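Zorach Municipal Golf Course
Course safety walk, with comments
Walked by: Siu-ming Chu
Copy to: Adebayo Shehu, greens and grounds
Date: 19/10/2026

Marks used: OK / Watch / Fail. A tick from last time doesn't carry over. If I didn't see it for myself it is marked Not checked.

Car park and clubhouse approach

Lighting on steps: OK
Handrail: Watch. Reported as "fixed" in September. It moves when you lean on it, so I'd like to know what the word meant.
Path surface: OK
Defibrillator cabinet: OK. Pads in date, door opens.

First tee and starter's hut

Warning sign for road crossing: Fail. Hidden behind the hedge from the men's tee. Cut the hedge or move the sign, I don't mind which.
Bell at the 3rd: Watch. Rings, but you can't hear it from the tee in any wind. We were told the new one from Dolteo would carry. I stood there and listened.
Ball washer posts: OK

Trees and boundary

Dead limbs over the 9th green: Fail. The contractor's sheet says the tree was inspected. It doesn't say what was found. Rope off the back of the green until somebody climbs it.
Netting along Chow Lane: Watch. Two panels sagging. The Pruvovine brochure says this netting needs no upkeep for years, and I have yet to meet netting like that.
Out of bounds posts: OK

Bunkers and water

Rake placement: OK
Steps into the bunker left of the 14th: Fail. Bottom board has rotted through. Adebayo says it was on the list for last winter. It is still on the list.
Lifebuoy at pond: OK, rope sound.
Bank edge: Watch. Soft where the buggies turn.

Greenkeepers' yard

Fuel store locked: OK
Chemical store register: Watch. Last three entries all in the same pen and, I suspect, all written the same afternoon.
Mower guards: OK
Eye wash bottles: Fail. Out of date.
Irrigation controller and office wiring: Not checked. Cupboard locked, key with Adebayo.

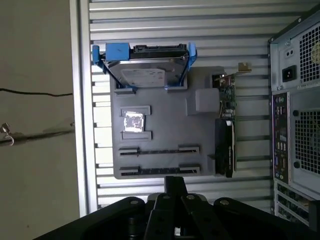

Buggies

Brakes: Watch. Number 77 pulls to the left. The hire firm says this is normal. Take it out of use anyway.
Charging leads: OK
Slope warning stickers: OK, for all the notice anyone takes of them.

Carried over

Handrail, 14th bunker steps, Chow Lane netting. I want a name against each of these before the next walk, and "in hand" is not a name.

Signed: S. Chu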